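Guker opens its side-by-side gripper bench to outside teams this November

Press release. Free to use in whole or in part.

Hi, Pui-shan Tang from Guker here. I run the gripper bench, and I've been handed the job of announcing it, so you're getting the version with the enthusiasm left in! Starting in November, any team that wants to compare hand-held grippers, finger pads or wrist cameras can book time with us and try them on the same objects, on the same white tabletop, under the same lamps.

We built the bench for ourselves. Last spring we were choosing between two sets of fingers for our hand-held tool, the Skirari and the Erkis, and every argument ended with somebody saying "well, it worked at my desk." So we put both on one table and ran each through 500 pickups, with a log sheet and a stubborn amount of coffee. The Skirari fingers were faster on boxes and flat things. The Erkis fingers were kinder to anything round or slippery, though their pads needed changing sooner than we'd hoped (I had budgeted for one spare set, which was optimistic).

What surprised me most was how much the pad matters. I came in thinking this would be a contest between hinges and springs, and I spent most of the summer talking about foam. Foam grabs well and forgives a clumsy approach, but it frays, and a frayed pad behaves differently from a fresh one. We now log pad wear along with every result, and visiting teams get the same log sheet we use.

What you get when you book

A session lasts half a day. You bring your own gripper or borrow one of ours, and you pick from a shelf of 22 test objects: toys, kitchen bits, packets, a few awkward shapes that I chose out of pure spite. Each gripper gets 20 tries per object. Recordings from the wrist camera go home with you the same day, along with the scores.

"I wanted a table where the gripper I designed could lose fair and square," says Parviz Tabrizi, who drew up the Erkis fingers. "It lost on the boxes. I've started on a new tip."

The Bakhtiari controller runs on the second table for anybody who'd like to move from hand-held trials to an arm. It takes about 20 minutes to set up, and I'll sit with you the first time. We're still tuning its slow-close setting, so please don't plan your whole visit around that one yet.

Toys have been my favorite part of the shelf by a mile. They're smooth, they're curvy, and small ones give you very little room to be sloppy about where the fingers land. If your team only has time for one group of objects, I'd start there. Open the fingers wide, come in low, and watch the pads as much as the target.
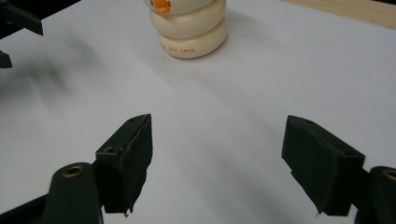

Booking and contact

Sessions run every Wednesday, morning or afternoon. Write to Pui-shan Tang at the Guker gripper bench with the name of your tool, the pad material and how many people are coming. Spare pads for the Skirari and Erkis fingers are included in the booking. If you're bringing your own fingers, please bring your own spares too.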